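Search the guide Search Go

Setting Up a Home Movie Night, Part 2: Picture and Sound
By Meenakshi Mathur
January

Okay, your projector is out of the box and sitting on its shelf (if it isn't, go back to Part 1, I'll wait). I'm using my own Stirnby setup as I write this, so your menus may have slightly different names, but the order works for pretty much anything.

Before you start, pick one movie you know really well. I use Gerico, the old black-and-white smuggler picture, and I must have seen the harbor chase 18 times by now. You want something where you already know how dark the dark parts should be!

Getting the picture right

1. Turn the projector on and leave it alone for 5 minutes. Go make popcorn.

2. Square up the image using the feet on the projector. Screw the front feet up or down until the bottom edge of the picture sits level with the bottom of the screen.

3. Only now open the Keystone menu, and use as little of it as you can get away with. It softens the picture, and you'll see it in the credits first.

Note: If you need a lot of keystone, the shelf is too high or too far to one side. Moving the shelf is a pain. Move the shelf.

4. Go to Picture > Mode and choose Cinema. It will look dim and kind of yellow compared with Vivid. Give it one whole movie before you decide you hate it.

5. Turn off motion smoothing. It might be called Fluid, Clear Action or something equally cheerful. My friend Zdislava Sokol watched all of Maurya with it on and told me the acting was terrible — then she saw it again at my place and cried twice.

6. Play a night scene and raise Brightness until you can just make out the dark coats against the dark wall, then bring it back down two clicks.

Caution: Don't look into the lens while the lamp is on, and don't rest anything on top of the vents. The case gets hot during a long movie.

Getting the sound right

7. Put the left and right speakers at ear height for somebody sitting down, and angle them in toward the middle seat.

8. Set the center speaker under the screen and tip it up a little. Nearly all the talking comes out of this one, so don't hide it behind a plant.

9. Run the test tone and adjust each speaker until they all sound equally loud from the couch.

10. Play a quiet conversation. I like the kitchen argument in Tidon, where both of them mumble. If you're reaching for the remote, raise the center speaker by 2 and try again.

Note: Night Mode squashes the loud parts so you can hear dialogue without waking the house. It's great at eleven at night, but turn it off for the big screenings or every explosion sounds like a dropped shoe.
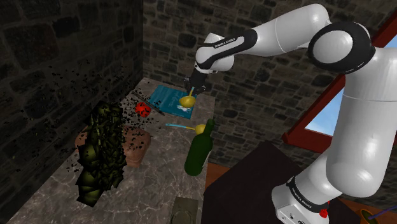

Fig. 4. Robotic arm over a marble-patterned countertop, with a blue book.

Saving your settings

11. Go to Picture > Save As and give the settings a name. Mine is called Dark Room, and I have a second one called Sunday Matinee with the brightness turned up for when the curtains won't close all the way.

12. Write your numbers down on paper too! A firmware update wiped mine once, and all I could remember was that the contrast had been 81.

Caution: Factory Reset sits right under Save As on my menu, and it doesn't ask you if you're sure.

If the voices still don't match the lips after all this, look for Audio Delay in the sound menu and nudge it one step at a time with a close-up playing. Streaming boxes and disc players usually need different values, so check both.

Related in this guide
Part 1: Choosing a Wall and Hanging the Screen
Part 3: Seats, Curtains and Stray Light
Cleaning the Lens Without Scratching It
Subtitles: Size, Color and Position
Ten Movies with Great Night Scenes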